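# Turnaround Hours

*Monday, February 16, 2026*

The rental cottages at Taltavano change hands on Saturdays. Checkout is at 10 a.m., check-in is at 4 p.m., and the six hours between them determine most of what a family will think of its vacation. Kazimiera Tomaszewski has managed the property since it had a single row of units facing the lake. She now schedules cleaning for two rows, plus the bunkhouse at Corby, on the far shore.

Her method is a written sequence. Linens leave the unit first. The refrigerator is emptied and left open while the bathroom is cleaned, then wiped and closed. Floors are done from the bedrooms toward the door. The cleaner who starts a unit finishes it, a rule adopted after a summer in which crews moved room by room across several cottages and keys went missing between them.

A one-bedroom cottage takes one person 2 hours. The larger units take two people the same time, with the exception of those that have a screened porch. Pine pollen on the screens adds a variable amount of work until early July, and the schedule carries a blank column for it.

Guests see little of this. They do see the supply list, mailed with the booking confirmation, which states what the cottage contains and what it does not. Paper towels are provided for the first day. Beach towels are not provided. Renji Fukuda, who handles reservations, rewrote the list last winter and cut it from four pages to one. Calls to the office about what to pack fell in the following season, although he notes that a wet spring also reduced bookings.

The property sits at 1,083 feet, high enough that nights are cool and windows stay open. Open windows bring in insects, and insects are drawn to food waste. Most complaints in the guest log concern ants, and most of the ant complaints begin in the kitchen.

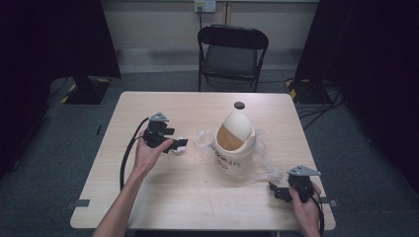
Waste handling is therefore the longest section of the cleaning sequence. Kitchen bins are emptied at every turnover, washed with dish soap, and dried before a new liner goes in. Bathrooms and bedside tables are better served by something small, and a white can with a domed swing lid, little enough to stand on a tabletop, suits that use. The amber-brown flap lets a tissue through and falls back over the opening. Lids are washed separately from the cans.

Guests staying 7 nights or more may request a midweek trash pickup at no charge. The request form hangs inside the pantry door, and forms left at the office by 9 a.m. are handled the same day.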